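4.2 Mixed surfaces and the problem of the leftover object

In the previous section we dealt with the easy households, the ones where a table is a dining table at dinner time and a desk on Sunday evening and hardly ever both at once. We now come to the ones we enjoyed most, and which (as anyone who has ever tried to clear a table before guests arrive will know very well) gave us the most trouble in coding. We call these mixed surfaces. A mixed surface is any flat place where things belonging to different parts of home life sit side by side long enough for the people who live there to stop noticing them.

Of the 70 surfaces in the Dalholm set, 17 were mixed by this definition. Our first instinct was to sort everything on them by room of origin, so that a pan would be a kitchen thing, a folded cloth a laundry thing and a novel a bedroom or living room thing. Jussara Araújo argued early on that this would not hold up, and she was right, though it took the rest of us a good part of June to come around. People in the Prarncombe interviews very rarely talked about rooms. They talked about what a thing was waiting for: the cloth was waiting to be put away, the book was waiting to be finished or lent to a sister, the pan was waiting for a shelf that had room for it.

Figure 6 gives a mixed surface of the kind we mean, with textiles in a container, a cooking appliance and reading matter all within easy reach of one another.
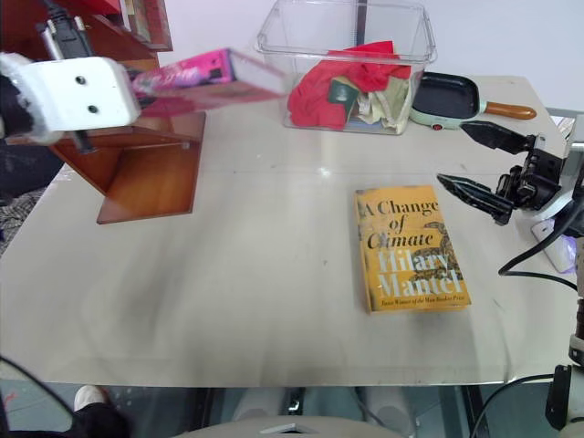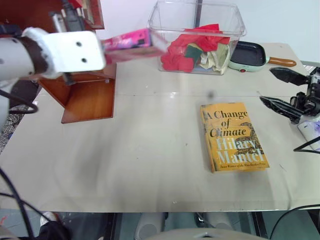
Figure 6. A mixed surface, two views. Both include a clear plastic bin holding red, dark green and cream cloth, a small mint-green electric pan with a wooden handle, and a hardcover copy of "A Change of Climate" by Hilary Mantel.

Under the scheme we finally settled on, each object gets two codes. The first is for its kind, which is a plain matter of what it is, and the second is for its state of rest, by which we mean whether it is contained, parked or placed. Contained objects are inside something else, such as a bin, a tray or a drawer organizer. Parked objects stand on the surface on their own and have a known home elsewhere. Placed objects have no other home, or at least none that anybody in the household could name when we asked them. A fruit bowl that lives on the table all year is placed, and a fruit bowl that has come in from the kitchen for the afternoon is parked, even though the two may look exactly alike to a visitor.

You will see at once that the second code cannot be read from a picture alone, apart from the contained cases. We had to ask, and we are very grateful for how patiently people answered. One woman in Prarncombe spent most of an hour telling us about a cake tin, and her account of it (it had been "on its way upstairs" since before the holidays) did more for our thinking than several weeks of reading.

Fabric deserves a word of its own. Cloth was the hardest kind to code because it gathers in heaps, and people disagree about where one heap stops and the next begins. Abbas Taheri proposed that any cloth sharing a container should be entered as one object, with the colors noted separately, and that is the rule we kept. It brought the full list down to 1651 entries from more than 3000, and it made the two coders much happier with each other. It does have a cost. A bin of dish towels and a bin of winter scarves come out looking the same unless somebody has written a note, and early in the project we were not as careful about notes as we should have been.

Books behaved quite differently. They were nearly always coded singly, and they were the objects most likely to be moved by a householder while we were still talking, usually to show us the cover. We left these movements out of the counts but kept them in the field notes, and we return to them in section 5, together with the Jindport households, where the tables were smaller and books tended to end up on chairs.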